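4. Laying the table

4.1 Cover the tabletop with the brown Luko sheet. It should lie matt side up. Light creases are normal and will outlive you.

4.2 Put the Preltach cutting board on the sheet, towards one side, with nothing under it.

4.3 Set out the plate and the tray, leaving a hand's width between them. The bear on the tray has a right way up. The tray works either way. 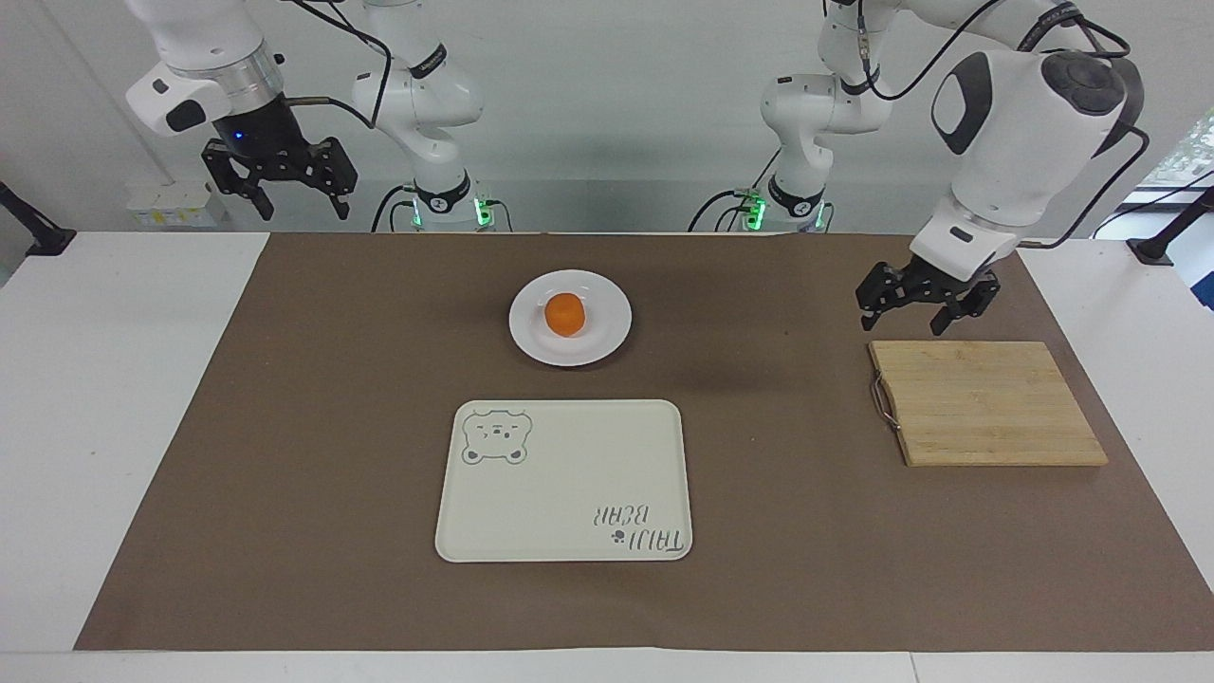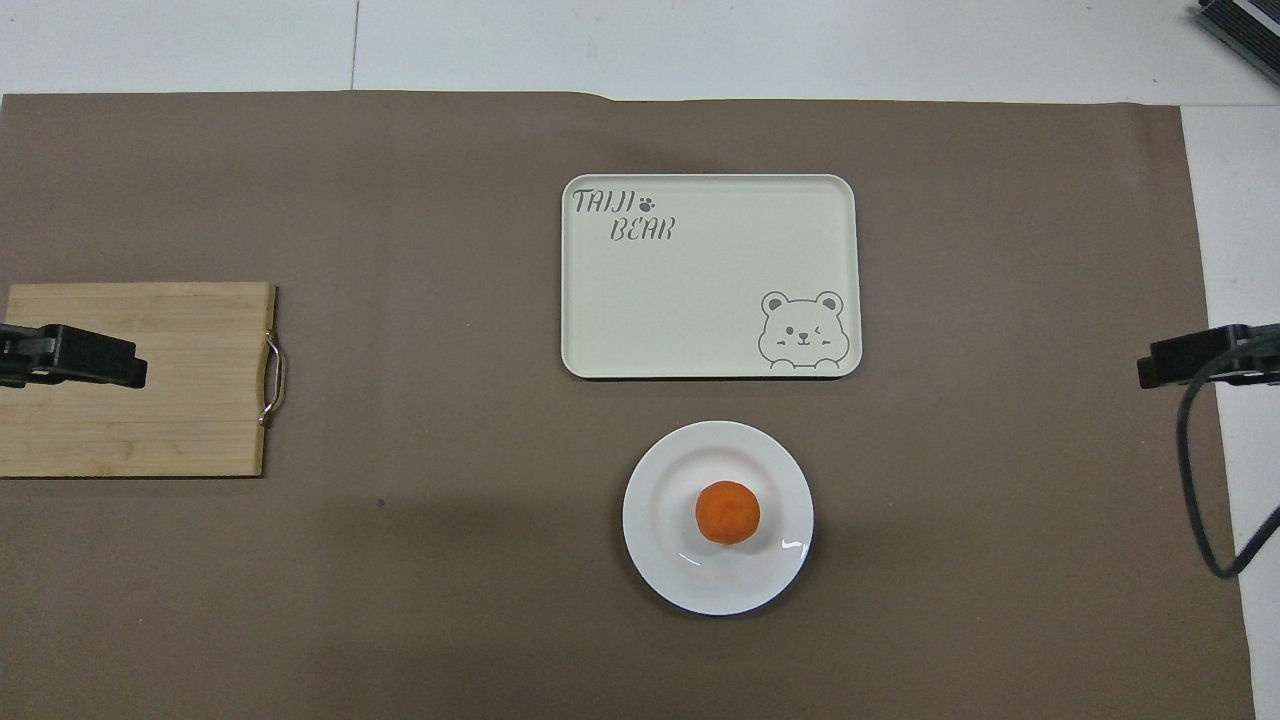 The board lies directly on the brown covering, curved handle pointing inwards.

Readers of the August edition objected that a handle facing inwards is a handle you have to reach for, and one of them has turned the board round every morning since without any harm to the breakfast. Either way is permitted – choose one and stick to it.

4.4 Place one piece of fruit on the plate. More than one will roll.

CAUTION: The handle is for carrying the board. Do not hang the board by it with food on top. We have had 14 letters.

NOTE: Wipe the board with a damp cloth and dry it upright. The Flivby care card covers oiling, at some length.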